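Packing Room, Pralanum Street: Notes and Pictures

Posted June 1, 2022

We moved the small-parts packing into the back room in January, and several people have asked how the bench is set up now. This page covers the bench, the materials and the way we handle clear film. It is mostly notes, with one picture from the bench further down.

The room

The room used to be the sample store for Durrani. It has one window and a door wide enough for a cart. Ilaria Bassi drew the layout and Rhys Cartwright did the wiring and the shelves. The shelves are 43 inches off the floor at the lowest, so the bins slide under them.

There is a mat on the floor on the standing side. The stools came from the old office and will be replaced when the budget allows.

The work surface

We tried a dark rubber mat first. Small metal pieces were easy to find on it, but it picked up lint and left marks on the film. Plain white has worked better. It gets changed when it has pen marks or cuts in it.

Lint still shows up on gray mornings when the heater is running. We wipe down with a damp cloth and wait for the surface to dry before any film comes out of the drawer.

Film and pouches

Most of our clear stock comes from Pimow. The rest is Pruselura, which is a little stiffer and holds a fold better. We keep them in separate drawers -- they look alike once they are out of the wrapper, and mixing them in one order leads to complaints.

Film is stored flat. The offcuts go in the bottom drawer and are used for wrapping single pieces. Anything with a hard crease is thrown out.

Needles and pins

Needles are packed in sets of 3, 4 or 6. A set is laid out in full before any of it is wrapped. Loose needles go back in the tin at the end of the shift, and the magnet is run over the bench and the floor mat.

Bent ones have their own jar. Please do not put them in the trash bag, even wrapped in tape.

At the bench

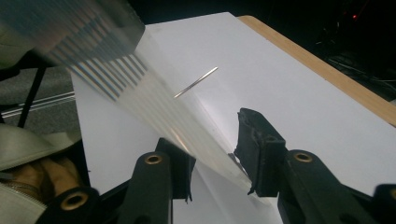 Rhys Cartwright wrote in to say that the stiffer film is worth the extra cost for needle sets, and that he would use the softer one only for thread and buttons. He also asked whether the offcut drawer could be moved up a level, as it is hard on the knees.

Clear film and a single needle on the white surface. Film this glossy picks up every light in the room, and a needle next to it is easiest to spot by its shine.

The drawer can be moved. It will trade places with the label drawer, which gets opened less.

On the stiffer film, we agree for the larger sets. For single needles we will stay with offcuts of either kind until the present stock is used up -- there is a lot of it.

Still to do

The shelf labels need to be reprinted in larger type. The tape dispenser sticks and should be cleaned or replaced. Ilaria has a sketch for a shallow tray along the back edge of the bench, to stop needles from rolling off behind it, and she would like comments on the depth before the wood is cut. The sketch is pinned up next to the door.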